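How to Sew a Zigzag Line on Loose Cotton

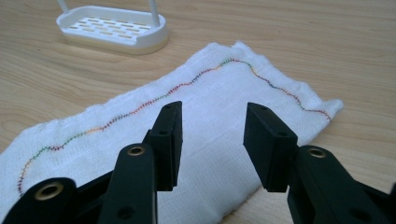

Zigzag in variegated thread on loosely woven white fabric.

Open weaves stretch and pucker under the presser foot, so most of the work is in the setup. These steps are for a basic home machine like the Drodero I use, but any model with a zigzag setting will do.

What you need
Scrap of the same fabric for testing
All-purpose thread
A new needle, size 70/10
Tissue paper
Pins

1. Press the fabric with a warm iron and no steam. Let it cool flat.

2. Cut tissue paper a little wider than the fabric and pin it underneath.

3. Set the stitch width to 4 and the length to 2. Lower the top tension by one number.

4. Sew a test line on the scrap. If the fabric tunnels between the points, lower the tension again or make the stitch narrower.

5. Start half an inch in from the edge. Hold both thread tails behind the foot for the first few stitches.

6. Sew slowly and guide the fabric with flat hands. Do not pull from the back.

7. Tie off the tails, then tear the tissue away one side at a time.

Thread with long color changes shows up better in a wide zigzag. A 200-yard spool is plenty for a set of napkins.

Next: Hemming Napkins by Machine
Posted by Tadeo Zapata in Sewing Basics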